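Counter display (retail)

Also: countertop display, till-side display, impulse rack. Not the same as a floor stand, see below.
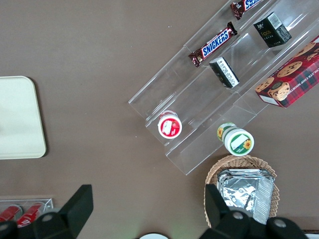 A counter display is a small fixture that holds goods for sale on or next to a checkout counter. Usually cheap goods, small, bought without much planning. Candy, gum, lighters, batteries, lip balm, phone cables, seed packets in spring. The term covers the fixture and sometimes the goods plus fixture together, when a supplier ships both as one unit.

History

Early shops kept most stock behind the counter. Customer asked, clerk fetched. Glass jars on the counter were the main exception, and they served as display and storage at once. With self-service the counter shrank to a place for paying, and the space near the register turned into selling space of its own. Printed cardboard trays came in with packaged candy, the lid folding back to make a sign. Wire racks followed, then molded plastic.

Clear plastic stands got common once sheet could be cut and bent cheaply in small shops. Kallio, a maker of shop fittings, began with bent-sheet brochure holders and moved into stepped candy racks later on. Its early catalog listed 3 sizes only. The Peser rack, a rival design, used slot-together panels and shipped flat. Easier to mail, harder to keep square. Owners complained of wobble and a revised version added a back brace.

Types

Stepped or tiered. Shelves rise toward the back so each row shows over the one in front. Works for bars, small boxes, nail polish. Dividers keep products in their lanes.

Gravity feed. Sloped channel, front item is taken and the next slides down. Poor with soft wrappers, which stick.

Dump bin. Open box, goods loose. Cheap to fill, gets messy fast, tends to read as marked down whether it is or not.

Peg or clip strip. Hangs off the edge of a shelf or counter. Needs packaging with a hole.

Spinner. Rotates on a base. Takes little space for what it holds but has to be weighted or it tips.

Floor stands and end caps are generaly treated separately, though the trade lists often mix them in.

Materials

Cardboard for short promotions. Wire for long use. Acrylic where the goods should be seen from the side as well as the front. Acrylic scratches, and ammonia cleaners can cause fine cracks (crazing), so mild soap and a soft cloth. Wood turns up in bakeries and gift shops.

Placement

Common advice is within arm's reach of the person paying, and not between them and the card reader. Low counters favor short racks. Tall ones block the clerk's view of the door, a known problem in one-person shops. Ah-rin Noh's handbook for small grocers, Near the Register, gives this more room than any other topic and recommends sitting the tallest fixture at the end away from the entrance.

Heat matters for chocolate. Sunny windows, register vents, lamps.

Sales effects

Hard to pin down, since price, season and foot traffic all move together. Hae-won Ji and Arnel Galang compared receipts from 2 branches of the Gudgate convenience chain, one with counter racks and one without, across 621 transactions. Gum and mints sold better with racks. Batteries no difference. The authors called the sample small and the branches not well matched. A follow-up was planned for April but no results have been publshed.

Criticism

Candy at the register is disputed, mostly over children waiting in line. Some stores run candy-free lanes with fruit or magazines instead. Clutter is the other complaint: less room to set down a bag, trouble for wheelchair users where the low section of the counter gets filled with racks.

See also

Point of sale
Planogram
Shelf talker
Vending machine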